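Unit 16: Failure Analysis in Tabletop Handling
Trisell Laboratory, Londberg Campus

The fault considered in this unit is late release. In July the Hevbridge cell logged 1,394 placements, of which 58 ended with the gripper opening after the arm had begun to retract.

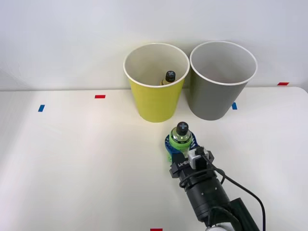

Late release is classed as a timing fault and is recorded separately from a dropped item. It is most serious where the receiving container is light. A paper cup may be pulled over by a bottle that is still held, and a second cup standing almost against it may fall as well. Tape markers on the table allow the cup positions to be checked after each fault.

Students must press the stop control before reaching into the cell. A gripper that has failed to open may do so without warning.

Required for the next session: read section 2 of the Warraich manual and submit a fault tree for late release.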